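Lists > Household > Small Spaces > Messages
Filed under: sorting, trays, cords

From: Nandini Thomas
To: Small Spaces list
Subject: Re: small stuff with no drawer

Rasmus Rätsep wrote:
> I have 2 shelves and no drawers. Chargers, clips and
> medicine end up in one bag and I dig through it every
> morning. What are people using? I don't want to buy
> another cabinet.

Rasmus, I had the same problem until December. I use a shallow tray with a rim and put a mat in the bottom so things don't slide when I carry it. Only what I use in a normal day goes in. Everything else goes in a lidded box, and I let that one get messy.

I sort on the plaid cloth because it gives me space to spread out. Scissors stay off to the side.
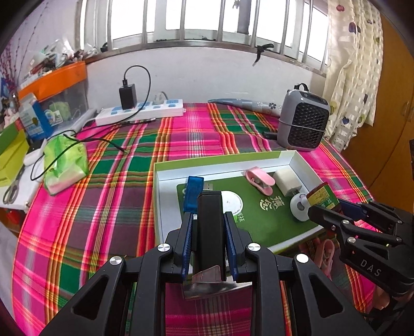 White tray, green mat, sorting under way.

The charger and the pink clip live in the tray now. Small boxes and jars are harder. A small box can lie flat, but a jar takes up height, and if I put it at the front I can't see what's behind it. I also turn labels outward so I can read them without picking anything up.

Cords are a separate job. I leave one charger plugged into the power strip by the wall and keep the spare cords in a bag. The heater has its own spot behind the tray, and I don't store anything against the grille. The hair dryer doesn't fit in any tray I own. It goes next to the heater while I sort and on a hook afterward.

The whole job takes me 20 minutes. I do it again when the tray gets too full to lift with one hand.

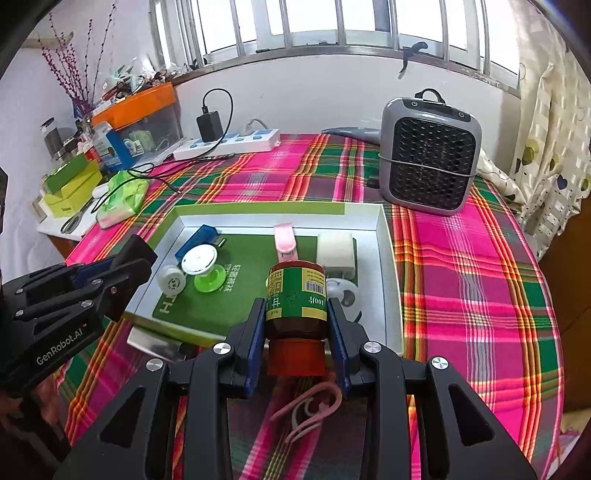 Tamer Bataineh wrote back that jars should get their own container, a deep one, and that he keeps his in a Treloar bread tin with the names written on the lids. He would also wind each spare cord and tie it before it goes in the bag, or they knot together. I haven't tried the tin. I do tie the cords now.

Nandini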